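Home | What we do | Evaluations | News | Contact

2023-06-13 | By the Pondham team
4 min read

Counting the people who come back

When Mulside Neighbourhood House asked for an evaluation of its weekly shared lunch, the coordinator had one request. She didn't want a report that only told funders how many meals went out.

"We already had that number," she says. "It was 1473 for the year. It looks good on a form, but it doesn't tell you whether someone who lives alone has met anyone."

The lunch program began with a small grant and a borrowed kitchen. It now runs at two sites, Mulside and Rivia, and is open to anyone in the area. Most who come are over 60, though the Rivia site also gets young parents and a few people between jobs.

Pondham was brought in last August. The coordinator says she was wary at first, having sat through evaluations where people were handed a clipboard before they had taken their coats off. 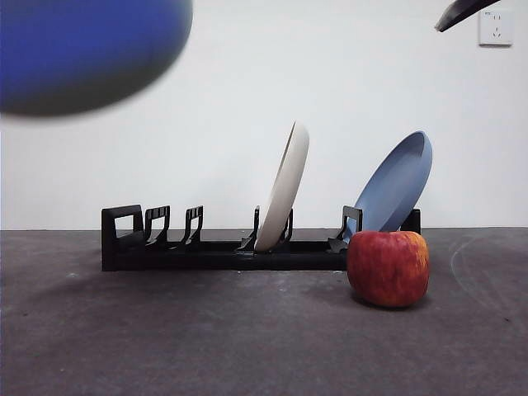

Surveys were kept to a single page and left until after the meal. The coordinator had noticed that people talked more freely once they were on their feet and clearing up, so the interviewers were asked to help with the dishes. "You put a couple of plates up in the rack and somebody starts telling you about their week," she says. "I learned more that way than from any form." Notes were written up later, with permission, and nobody was quoted by name.

Over six months the team collected 223 completed surveys and held longer conversations with a smaller group. The question that mattered most to the house was whether people had seen anyone from lunch outside of lunch. Nearly 600 responses to that question and its follow-ups were sorted by hand.

"More had than I expected," the coordinator says. "Lifts to appointments, mainly. Two women had started walking together. One man said no, and that he liked it that way, and I think that's a fair answer too."
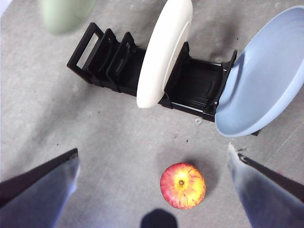 Cost was the other part of the work. Rivia pays rent and Mulside doesn't, which made the two sites hard to compare until the rent was taken out. Food turned out to be a smaller share than the board had assumed, and the coordinator would like to see some of the savings go on things people can have without staying for the full meal. "An apple and a cup of tea is enough for some of them," she says. "They come for the half hour."

The report also picked up what wasn't working. Transport to Rivia is poor, and the bus that does run arrives after lunch has started. Several people said they had stopped coming over winter for that reason. The house has since moved the start time back and is talking with the Leiva community bus service about a shared run.

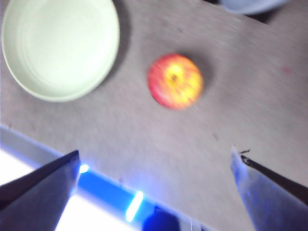

A bowl on the tabletop.

Asked what she would do differently, the coordinator says she would have started earlier with the people who stopped coming. "We rang them at the end, and by then some of the numbers had changed. I'd ring them after the second missed lunch – just to say hello, and then ask."

The house will repeat the one-page survey next year using its own staff. Pondham will help with the sorting and then step back.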